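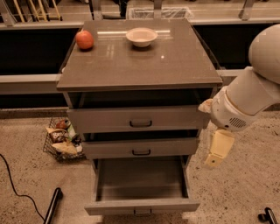 Drawers out, apple and bowl up top, zero decisions made.

Jun 9, 2026

OK so I finally have the drawer cabinet I've been going on about since forever and I am going to think out loud at you all about what goes in it. Mute me now if storage isn't your thing!

It's the gray three-drawer from Kvaran. $368 at the Edcombe store. The same one was $489 at Titelis with a different handle (I went and looked at both, twice, and I could not tell you why the other handle costs that much more).

I wanted gray because I'm tired of white drawer fronts. Every time I cook with turmeric there's a yellow thumbprint somewhere by the end of the night.

The top is very shiny. I like it a lot, but I can already tell I'm going to be the person walking by with a cloth all day. If you have a shiny top, what do you wipe it with? I've been using a damp microfiber and then a dry one.

Rule for the top: fruit and one bowl. The bowl is for keys. My last cabinet turned into a mail pile by week two and I refuse to go through that again.

So, drawers. My first thought was silverware in the top, dish towels in the middle, food in the bottom. Then I remembered I already have a silverware drawer right by the stove and it works fine, leave it alone.

Second thought, baking stuff all together. Measuring cups and spoons in the top one, the whisk and spatulas and cookie cutters in the middle, flour and sugar down low. I bake maybe twice a month though? That's a lot of real estate for twice a month. 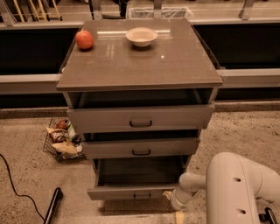
Esben Sveinbjörnsson replied that I should live with all the drawers empty for a week and only put something in when I catch myself walking across the kitchen for it. He did his whole pantry that way and ended up moving the coffee filters next to the mugs.

I kind of love that?? But I also have a lot of groceries with no home and I don't have a week of patience in me.

Compromise: the top drawer stays unassigned. The middle one gets dish towels, because I do walk across the kitchen for those, dripping, every single day.

I rolled a few towels last night to see which way I'd like them. Rolled looks nicer, folded flat is easier to put away when you're half asleep. Going with folded.

Bottom drawer is for packaged food. It's the deep one and I hate bending down for small things. Big bags and boxes, fine, I can see those from up here.

I've been keeping the packaged stuff in a wire basket on the floor next to the cabinet, and I'd like my floor back. Everything you want is always under something else in there. 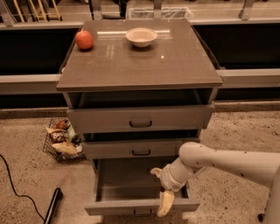 Do you line your drawers or leave them bare?
I'm lining the bottom one and leaving the other two bare. I got a roll of the Handton ribbed liner, 20 inches wide, and I'll trim it with kitchen scissors.

Bags stand up, boxes go on their sides with the name facing the ceiling. Anything already open gets a clip and goes in front so I use it up first.

Also I checked dates on the pantry shelf while I was at it and found a cake mix that expired last August. Sorry to that cake.

Somebody asked about the open space under the top. I'm thinking cutting boards, or the two baking sheets that fall on me whenever I open the oven drawer. Need to measure first. My tape measure is, naturally, missing.

Next purchase is drawer dividers. The bamboo set I want is $44 and I'm waiting to see if it goes on sale. Until then it's shoebox lids.

If you've got the same Kvaran one, tell me what's in your top drawer. I'm taking all suggestions except batteries.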